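作業記録 12月
書評・文芸翻訳工房 短篇集講読班

一、本日の作業範囲

アホネン(Ahonen)短篇集の下訳原稿について、第四篇「渡し場の帳簿」から第六篇「塩の従妹」までの読み合わせを行った。開始は午前10時、終了は午後5時20分である。底本はスティラネル(Stillaner)社の初版を用い、同社の改訂版を対照用として手元に置いた。前回までの第一篇から第三篇については訳語の統一が済んでいるため、本記録では扱わない。

なお、書評原稿の締切は年内であり、訳稿の検討と書評の執筆が並行する形となる。両者の覚え書きが混在しないよう、書評に関する事項は第四項にまとめる。

二、底本と改訂版の異同

初版114頁の下から2行目、語り手が祖母の名を呼ぶ箇所で、初版は名を記し、改訂版は「あの人」に相当する代名詞に改めている。単純な誤植の訂正とは認めがたい。この篇では以後、祖母の名は一度も現れないため、初版に従えば名はただ一度だけ呼ばれることになり、改訂版に従えば祖母は最後まで無名のままとなる。作品の読みに関わる差異であるので、訳稿では初版を採り、訳註に改訂版の形を示すこととした。

171頁の書簡の引用部分は、初版では字下げがなく、地の文と書簡の境が判然としない。改訂版では一行の空きが設けられている。マリー(Boris Malý)氏からは、境の曖昧さは作者の意図によるものと読むべきであるとの意見が出た。筆者は組版上の都合と考えていたが、第二篇の末尾にも同様の処理があることを指摘され、この点は氏の見解に従う。訳文では空きを設けず、文末の調子のみで書簡であることを示す。「候」に類する擬古的な文体は用いない。

そのほか、句読点の異同は別紙の対照表に記入した。対照表の第五篇の欄に一か所、行のずれがある。次回までに筆者が訂正する。

三、訳語に関する検討

(一)「渡し場の帳簿」の表題について
原語は帳簿、台帳、名簿のいずれにも解しうる。作中では渡し賃の記録であると同時に、川を渡ったまま戻らなかった者の名を控えたものでもある。「台帳」では役所の響きが強く、「名簿」では金銭の含みが失われる。現行の「帳簿」を維持する。

(二)語り手の性別の扱い
第五篇「ドゥーロの夏」の語り手は、冒頭から中程まで性別が示されない。下訳では一人称に「僕」を用いていたが、これでは原文が保留しているものを訳文が先に決めてしまう。「私」に改めた上で、文末の「だわ」「だぜ」の類もすべて削除した。会話文のうち3か所は、相手の台詞が語り手の性別を推測する内容であるため、推測であることが伝わるよう語尾を調整する必要がある。未了。

(三)地名ドゥーロ(Duro)の表記
「デュロ」とする案もあったが、第一篇の既訳に合わせて「ドゥーロ」とする。架空の港町であり、参照すべき慣用表記は存在しない。

(四)方言
「塩の従妹」の叔父の台詞は、原文では綴りを崩した沿岸部の方言である。特定の地方の日本語方言に置き換えることは、読者に無関係な土地を連想させるため採らない。助詞の省略と短い文の連続によって処理する。試訳として、731番の下訳票にある台詞を次のように改めた。

旧 「俺はあの舟のことなど知らないし、知りたいとも思わなかった」
新 「舟は知らん。知りたくもなかった」

新案は原文の語数に近く、直後の沈黙の描写への接続もよい。ただし「なかった」の過去形が効きすぎるとの指摘があり、「知りたくもない」との比較を次回に行う。

(五)反復
第六篇では「まだ塩の味がした」という一文が、位置を変えて繰り返される。下訳では単調さを避けて言い換えがなされていたが、反復そのものが篇の骨組みをなしている。すべて同一の訳文に戻した。

四、書評原稿に関する覚え書き

掲載先のウティコ(Utico)編集部より、粗筋の紹介を控え、集全体の主題を中心に論じてほしいとの依頼を受けている。現段階での論点は次のとおりである。

本書の人物は、多くが記録の外に置かれた者である。彼らは古い帳簿や教会の控え、他人の手紙の余白に、自分に似た誰かの痕跡を探す。見つかる場合もあれば、見つかったと思い込む場合もある。作者はその二つを明確に区別しない。第四篇の語り手が帳簿の空欄に自ら名を書き込む場面は、発見と捏造のどちらとも読め、書評ではこの場面を中心に据えたい。

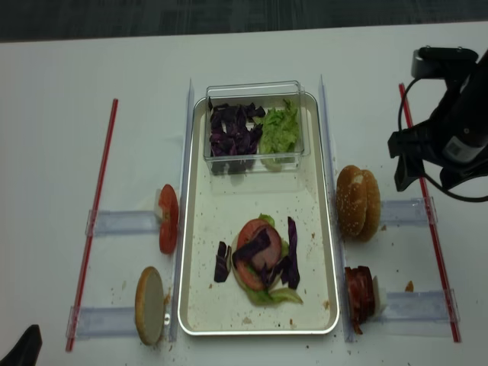 他方、後半の篇では、痕跡を探す行為そのものへの疑いが現れる。「塩の従妹」の主人公は、従妹の遺した箱を開けずに海へ戻す。筆者は初読の際、この結末を断念と受け取った。読み合わせを経た現在は、箱の中身を知らないままでいる権利を従妹に返す行為と考えるほうが、前段の叔父の沈黙とも整合すると思われる。マリー氏はなお断念説である。書評では両論を併記する紙幅がないため、筆者の読みを示しつつ、断定は避ける。

構成上の難点も記しておく必要がある。第三篇と第五篇は視点の設定が近く、続けて読むと印象が重なる。また、第五篇の終盤で手紙によって事情が一挙に説明される箇所は、集中でもっとも弱い。賞賛に終始する書評とならぬよう、この二点は必ず残す。

書き出しの案は三通り作成したが、いずれも作者の経歴から始まっており、適当でない。作品の一場面から入る形で書き直す。

五、確認事項

・スティラネル社に対し、114頁の改変が作者の指示によるものかを照会する。文案は筆者が作成し、マリー氏が校閲する。
・第五篇の会話文3か所の語尾。
・対照表の行のずれ。
・「知らん」の表記。第一篇の漁師の台詞では「知らぬ」としており、人物ごとの使い分けとするか統一するかを決める。
・引用箇所の頁数は、書評では初版による。その旨を末尾に注記する。

六、次回

第七篇の読み合わせから始める。下訳の担当はマリー氏である。第七篇は全篇が二人称で書かれており、「あなた」「君」の選択について、各自あらかじめ冒頭3頁の試訳を用意しておくこと。

追記。退室前に第六篇の末尾を再度音読した。反復の最後の一回のみ、原文では読点の位置が異なる。訳文でも読点を一つ移し、対照表に記入した。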